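Call for Participants: Household Chore Benchmark, Tidying and Sorting Module
Clelix Manipulation Group, Osville
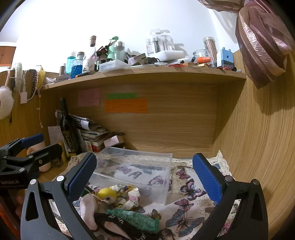
Tidying task at a home desk: soft items and a clear storage box on a printed tablecloth.

Clelix is recruiting adults in the Osville area to perform short household chores with hand-held grippers. The recordings are used to train and score robot policies on the same chores. The study asks a narrow question: which everyday jobs can a two-finger machine complete today, at what speed, and with how much help from a person.

Background

Published results on household robots mostly cover rigid objects on clear surfaces. Cups, blocks and boxed goods are handled well under those conditions. Cloth, knitwear and soft toys are a different matter. They have no fixed shape, they hide each other in a pile, and a grip that works on one layer often picks up two. Real desks and shelves add clutter that has to be left alone while the job is done.

In our pilot, the trained policy finished 17 of 108 soft-item trials without a person stepping in. The most frequent failure was picking up more than one item. The second was letting go too early, with part of the item still hanging over the rim of the box. We do not consider this ready for home use, and the present round is meant to find out how much of the gap is due to missing training data.

What participants do

You will work with a gripper in each hand and complete chores from a fixed list. The current list covers putting soft items into an open box, folding small cloths, pairing socks, clearing a desk corner, and returning bottles and jars to a shelf. Each chore is repeated with the items in a new starting arrangement. Work at a normal pace. Dropped items and failed grasps stay in the record and should not be hidden or restarted.

After each chore you fill in a short form: how hard it was, where the gripper got in the way, and whether you would have used your bare hands differently. The forms are compared with the policy scores using the Jinduvska scale, our in-house rating for chore difficulty.

Sessions last 4 hours including breaks. Participants complete 8 sessions in total, at our test apartment on Poojary Street or in their own home if the space is suitable. Weekday and Saturday slots are available.

Requirements

– 18 years or older
– Full use of both hands, and able to stand for most of a session
– No wrist, elbow or shoulder injury in the past year
– Able to follow written instructions in English
– For home sessions: a desk or table with steady lighting and a power outlet within reach

No technical background is needed. Left-handed participants are encouraged to apply, as they are underrepresented in the pilot data. People who work in laundry, retail stocking or housekeeping are also of particular interest – their speed on these chores serves as the upper reference.

Home sessions

Ordinary belongings may stay where they are. A cluttered shelf or a full desk is useful to us. Please put away mail, ID cards, medication labels and photos of other people before recording starts. Other members of the household must stay out of the recording area or sign the same consent form.

Pay and data

Participants are paid per completed session, with payment issued after the form for that session is received. Travel to the test apartment is reimbursed at the standard rate. You may withdraw at any time and keep payment for sessions already completed. Recordings are stored under a participant code, and audio is removed before review.

How to apply

Complete the screening form on the Clelix participant page and select "Tidying and Sorting" as the module. State which hand you write with, your preferred location, and any slots you cannot attend. Applicants who pass screening are invited to a paid trial session, which does not count toward the 8. Applications close at the end of December.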